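About Melcombe Baskets
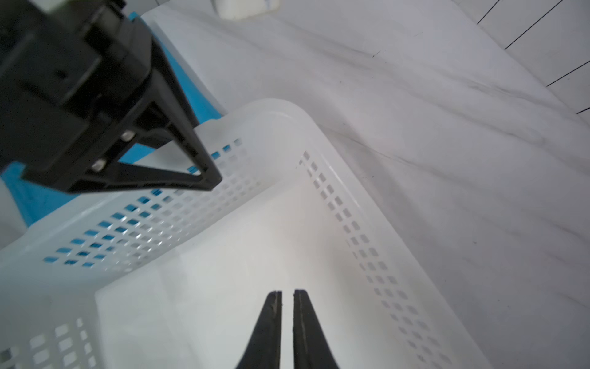 White basket with square ventilation holes and a smooth floor.

Melcombe Baskets sells plastic baskets, tubs and trays for the home and for small shops. We started with one market stall in October and moved indoors the following spring. Today we have a shop with a packing room behind it, and we send orders out to customers across the country.

Most of what we sell is plain. Our customers use it in kitchens, laundry rooms, bathrooms, sheds and stock cupboards, and they tend to come back for the same size in the same colour. For that reason we keep our ranges going for as long as we can. If a basket has to be replaced by a newer shape, we list both side by side until the old one has sold out.

Our ranges

Postska is our everyday range of baskets with holes in the walls. They come in seven sizes. White is the best seller, followed by grey.

Tazi is a set of solid-sided tubs for things that might leak or spill, such as cleaning bottles and pet food. Lids are sold separately.

Zutotix is the smallest range, made up of drawer trays and dividers. It was added after shop customers kept asking for something to hold cutlery and batteries. There are three depths - please measure your drawer before ordering, as the deepest will not fit most kitchen units.

At the last stock check the full list ran to 108 lines, including lids, labels and spare handles.

Trade orders

We supply cafes, nurseries, charity shops and village halls. Trade customers can order up to 1,684 pieces at a time from stock. Larger orders need longer and we will give you a date in writing before you pay. Mixed cartons are fine within one range.

Looking after your baskets

Wash in warm water with a little washing-up liquid and dry with a cloth. A soft brush is best for the corners and for the holes. Do not use scouring pads, which dull the surface. Keep away from hobs and heaters.

Returns

Unused items can be returned to the shop or by post. Please keep the paper sleeve - we need the code printed on it. Cracked items will be replaced, and we may ask for a photograph first.

Page last updated 27/01/2008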